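**Two-arm cell: inspection and buying checklist, walked June 16, 2026**

I went through the cell with the August budget in mind, so please forgive the length of the comments. Boxes with an x are fine as they stand, and the open ones either cost money or need somebody to make a decision. Prices are from the Kuusisto quote unless I say otherwise.

**1. Grippers and fingers**

- [x] Fingers close on the padlocks and hold
- [x] Screws on the finger mounts snug
- [ ] Spare finger set on the shelf

We have no spares at all, and I'd dearly like to change that before we commit to a longer run of lock-and-key work. A full set is $287 from Kuusisto. 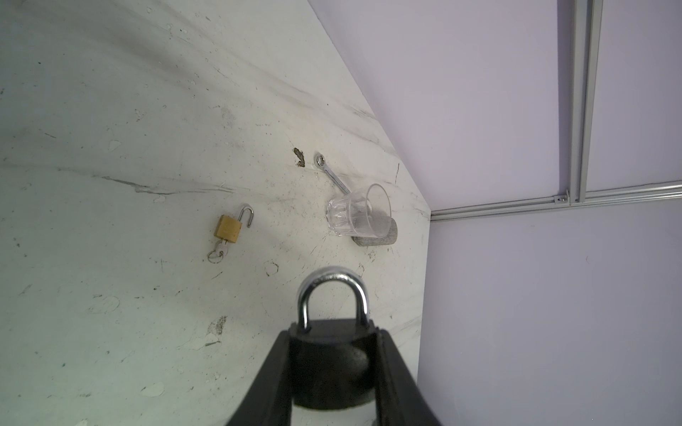
Dangate makes a cheaper finger, but they wouldn't tell me what it's rated for, and I'm not comfortable putting heavy metal items in something with no number on it. So I've put the Kuusisto set down as a firm yes, and one set should see us through the year.

**2. Cables and conduit**

- [x] Corrugated conduit clear of the elbow joints through full travel
- [ ] Strain relief where the thin wires meet the controller boards
- [ ] Covers for the boards on the front rail

The conduit is in good shape and I have no complaints. The little boards are another matter — they sit right out on the rail beside the arm bases, and one dropped wrench would spoil everybody's week. Fluten sells a cover kit with the strain relief included for $523.
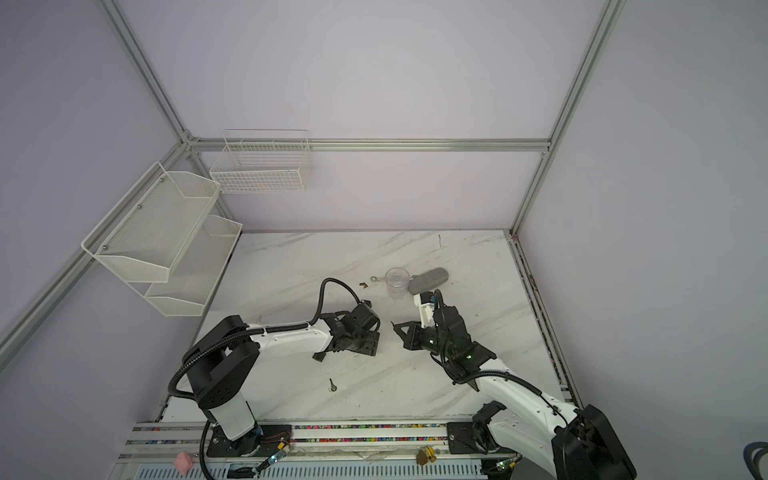

I did look into printing covers ourselves, and we may still do it, but the kit comes with proper vents and I'd rather pay once. Please leave the beads in the rail channel alone until the covers are on, and then we'll clean it all out in one go.

**3. Frame, baskets and work surface**

- [x] Corner posts and rail brackets tight
- [x] Wall baskets firmly attached
- [ ] Tabletop surface

The frame is lovely and solid, and whoever squared it up did us a real favor. The top has scuffs and smudges that I couldn't call clean on any form. Drastik quoted $567 for a replacement top, cut to size and delivered. 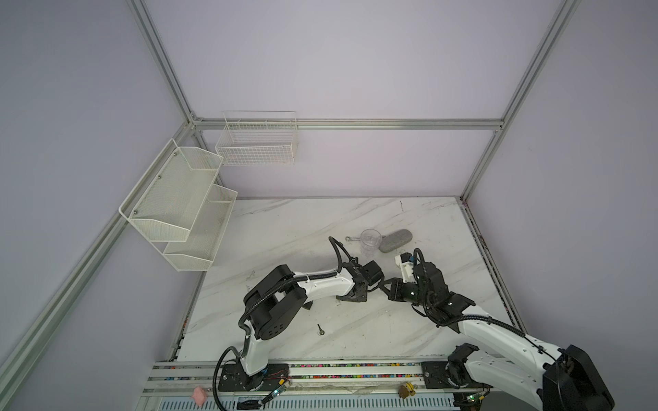

Could the new top wait until after August? One comment on the shared copy asked that, and added that every day spent swapping the surface is a day of recalibrating both arms afterward.

It's a fair point, and I've moved the top to "second round" on the list. We'll try a good scrub first and I'll look at it again.

**4. Wrist cameras**

- [x] Housings seated, brackets not cracked
- [x] Lenses wiped
- [ ] Spare camera and housing, one per arm

The pair is our biggest line by far, at $2,357 from Fluten. I went back and forth on it, but a dead camera stops the whole cell and their lead time isn't short.
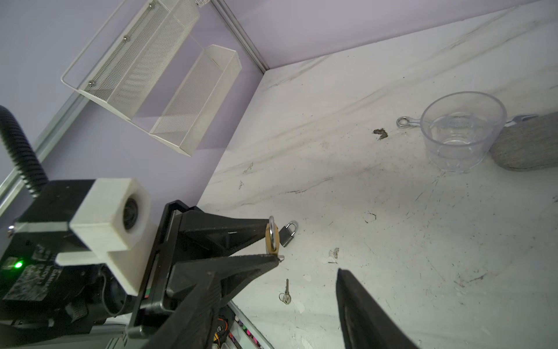
Buy one spare and share it between the arms, came the reply from purchasing, and put the rest toward fingers, which wear out a great deal sooner.

I don't mind that at all if Fluten will split the pair, so I've asked them for a single price and left the box open.

**Still to do**

- [ ] Single-camera price from Fluten
- [ ] Approval for the finger set and cover kit
- [ ] Scrub the tabletop, then recheck item 3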